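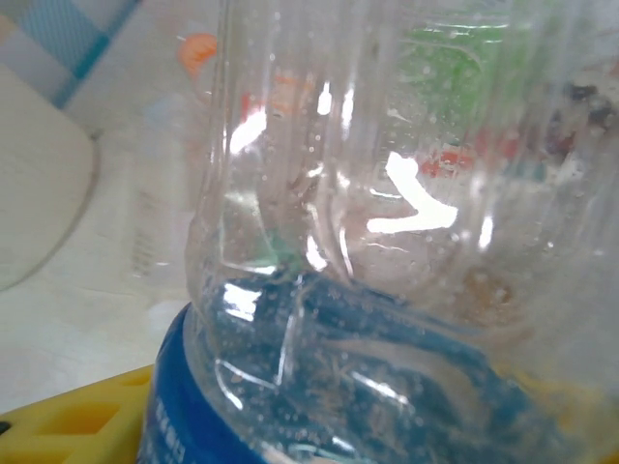 Big bottle, blue label.

1/ Okay, I finished Sabine Rothe's walking guide to Stornoditz last night and I have to talk about it. 126 short chapters, one for each stop, and I wanted to put my boots on after nearly every one.

2/ It skips the castle. It skips the cathedral too, apart from a side door where the bakers used to leave bread. What you get instead is stairways, pump houses, a chess club over a tire shop, and a bench with a view of three different rivers (two if it's been a dry summer).

3/ My favorite so far is stop 41, the old Kushnir button factory. Rothe got Hryhorii Semeniuk to walk her through it — he cut buttons there for most of his working life — and she mostly lets him talk. He still knows which floorboards creak!

4/ The drawings are by Branislav Doležal and they're so good. Ink, a bit wobbly, with tiny notes in the margins like "dog here, friendly" and "gate sticks, lift it."

5/ I tried the Wiswood loop in June with an early printout Orysia Hutsuliak lent me. The guide says 170 steps up from the tram stop. I lost track somewhere past the second landing and had to sit down next to a lady shelling peas. We talked for an hour. Best part of the trip.

6/ Small gripe: the index goes by stop name only, so if you want everything in one neighborhood you're flipping back and forth. I ended up with sticky notes all over mine. The fold-out map in the back helps a lot, though the fold runs right through the Wiswood pages.

7/ Also the chapter on the Clinum baths made me want to move there. Green tile, one very strict clock, soup at the counter afterward. Check the hours before you go, they close for lunch and they mean it.

8/ First printing is 700 copies, and Lev Onyshchenko's shop by the north bridge has a stack by the register. He'll mail them if you write and ask nicely.

9/ I'm doing stops 60 to 68 next, the canal stretch — flat the whole way, thank goodness. If you've walked it, tell me where to eat!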